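Plerkside talk - speaker notes

Slide 1. Welcome, phones off. I run the floor at Hotine, the bistro in the old pump house. 14 minutes, questions at the end.

Slide 2. The building. Brick, two storeys, river side. We kept the valve wheels on the wall behind the bar. Mention the colour of the brick if the slide is dark.

Slide 3. The menu. Short, changes in May and again when the pumpkins come in. Lamb shoulder stays on all year. Bread from Danum, cheese from Gebretsadik - say the second name slowly.

Slide 4. Bookings. We seat 157 with the terrace open. Before the terrace we turned away more than 200 people over one summer. Pause here.

Slide 5. Lunch trade. Two courses and a glass of wine, out within the hour. Office crowd first, then walkers off the river path. Skip if running late.
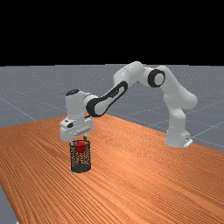

Category: Food and Hospitality

Slide 6. Costs. The kitchen refit went over, mostly drainage. Monthly gas is $2185 - read it out, then move on to the induction tops.

Slide 7. Staff. Everyone does a shift on dishes in their first week. Tips are pooled and paid out with wages.

Slide 8. Contact details. Leave this one up during questions. Menus are on the table by the door.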